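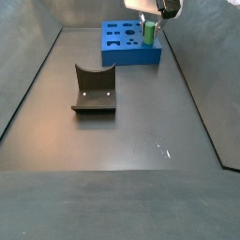 Hokeo Street Toy Library: Catalog Data
README, last revised Sunday, August 10, 2025

What you get

One CSV file, toys.csv, with 212 rows. Each row is a thing a family can borrow, as entered by whoever was at the desk. Spelling has been left alone, so if you are searching for the xylophone, try the letter Z as well.

Columns

id: a number written on the toy in marker. Two toys are numbered 97. Both have been 97 for years and families ask for them as "the good 97" and "the other 97," so the id column is not unique and your database will complain.
name: free text. Often helpful, sometimes just "bear."
age_from: youngest age in years. Blank means no one dared guess.
pieces: how many pieces the toy had when it joined the library.
pieces_now: how many it has these days. Never larger than pieces, except for one jigsaw.
shelf: Sillus, Kandpal or Esham. The shelves are named after the families who gave them to us.
notes: see below.

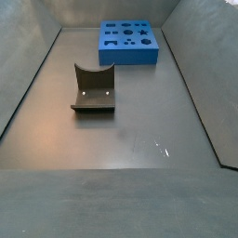
Loans are in a separate file that we don't share, as it has people's names in it and shows who has had the marble run since spring. Please don't write to ask for it. The marble run's family knows.

About the notes column

Notes were typed by 3 different people with 3 different ideas of what a note is. One wrote condition reports. One wrote reviews ("loud"). One used it for phone messages.
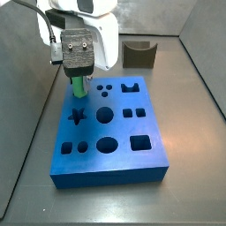 Names are the weakest part of the file. Puzzles, sorters and stackers all drift into each other, and the same toy can come back from a loan under a new name. A blue foam board with shaped holes and a green block to go with it could be "shape sorter," "posting puzzle" or "foam thing, blue," depending on the day. If you need clean categories, budget an afternoon and make your own. We'd love a copy.

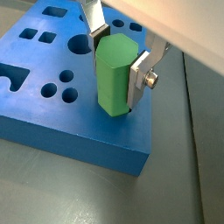

Rajkumari Pathak wrote in to say that pieces_now can't be trusted for any sorter, as she once returned hers with a block short and it was checked in as complete. She has since found the block in a boot. The row has been left as it was, so it is now correct.

Known problems

Blank cells and zeros mean the same thing in pieces_now, except on the Esham shelf.
Some prices are in the name column.
Row order means nothing.

Use and updates

Free to use for anything. The next version is due in September, if the desk laptop lasts.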